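3.2 Table layout and cell assignment

Cup placement was studied on a flat work surface divided into cells with blue masking tape. The tape was laid by hand following the Sorau layout, so lines do not meet at exact right angles. A placement was scored by the cell containing the base of the cup; contact with a line was recorded separately.

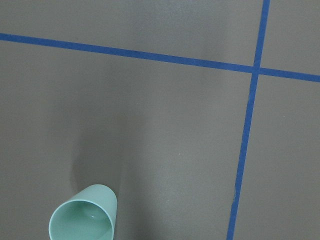

Figure 2. Mint-green plastic cup and a crossing of two tape lines.

Tape edges wear with use, and ragged segments were replaced after every 40 placements. Of the 1000 placements recorded, 870 fell wholly inside a cell. The remainder touched at least one line and were reviewed by two raters (Javier and Ondrejka), who assigned each to the cell holding the larger part of the base.

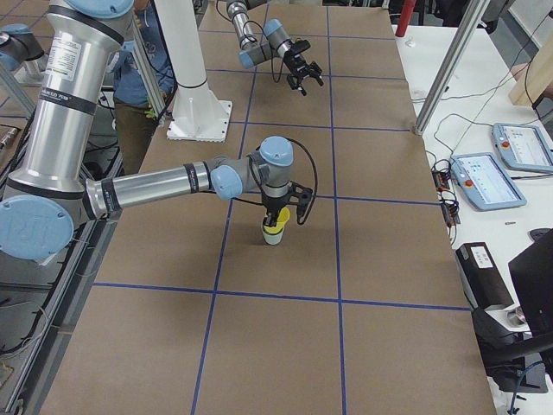 Cup color was not used in scoring. Cells at the far end of the table were analyzed as a separate group, as described in Section 3.3.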